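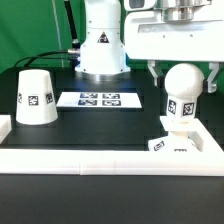

Test the Gripper on the Part It Will Hate

Most gripper comparisons I read are tests of boxes. Someone lines up two or three grippers, has each one lift a block from the same spot, and reports a success rate close to perfect for all of them. Then a reader spends 3000 dollars on the strength of that number and finds out in the first week that the real parts are round on one end.

I think a bench test should start with awkward shapes. A ball sitting on a square block is a good one. The fingers can close on the block or on the ball, and those are two different grasps with two different ways to fail. A cone that is wide at the bottom is another, because flat fingers touch it along a thin line and tend to ride up. Put one of the pieces inside a tray with raised walls and you also learn how much room the fingers need on the way down.

We compared the Gruvden and the Stimden this way in January, on the same arm, with 170 attempts each. On plain blocks I could not tell them apart. On the cone, the Stimden dropped 24 and the Gruvden dropped 13. Near the tray wall the order flipped. The Gruvden has thicker fingertips and kept touching the wall before it got to the part. Neither result shows up on a spec sheet.

Mavis Thibodeaux, who wrote most of our test scripts, disagrees with me about the markers. We put printed square markers on every test piece so the camera can find them, and we keep a sheet with four of them flat on the table in front of the base. Her view is that this makes the test too easy, as parts in a warehouse have no markers. She is right about the warehouse. But if the camera guesses the position wrong and the gripper misses, I have learned nothing about the gripper. Test the vision later, by itself, and then test the two together.

The other thing I would ask for is a table layout that stays put. Leave the camera where it is and check the marker sheet before each run. When we swapped the controller for a Lozano, we lost two afternoons to what looked like a slow wrist and was a sheet that had slid a little.

Mirko Russo wants a single score at the end so buyers can rank products. I would leave it out. Print the failures by shape and let people look for the shape they handle.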